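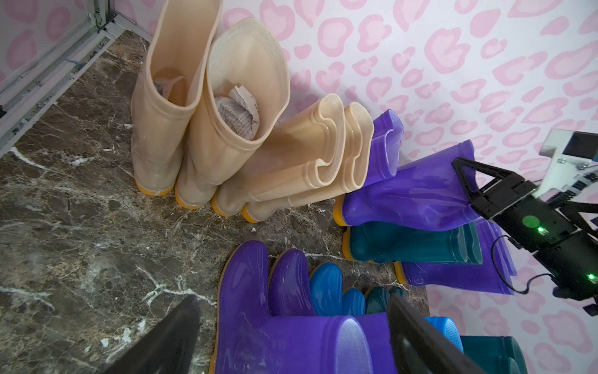 Feb 16, 2024 – posted by Wanda Gallagher

Rubber boots cracking at the ankle after storage

I keep four-season boots in an unheated shed in Privton. Two pairs now show fine cracks across the flex line. Is this age or storage?

Sunita Oyelaran

Mostly storage. Natural rubber oxidizes where it stays folded. Rinse, dry fully, stuff the shafts with plain paper and stand them upright, away from motors – ozone speeds up cracking. White bloom on the surface is harmless and wipes off. 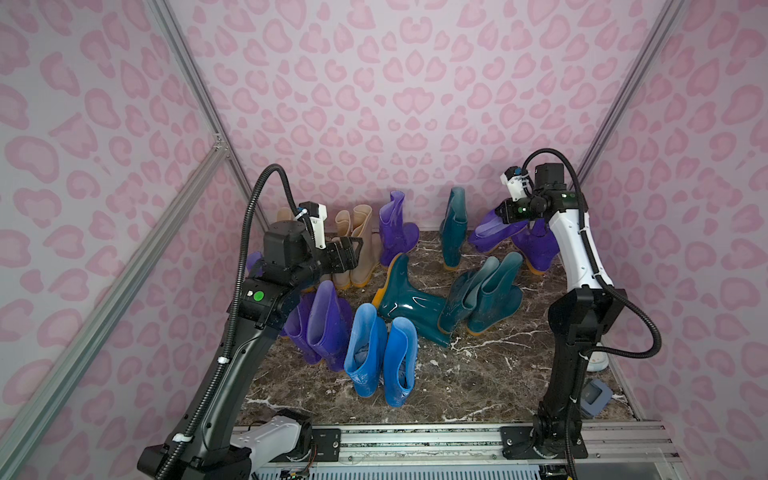

Answer 2 – 2 min read

Mine split in March after 7 years. Patch kit held for 5 weeks. Buy new ones.

Answer 3

Check the material first. PVC stiffens as it loses plasticizer, and rubber conditioner won't help it.

Contact | © Kurnbridge Community Help | Back to top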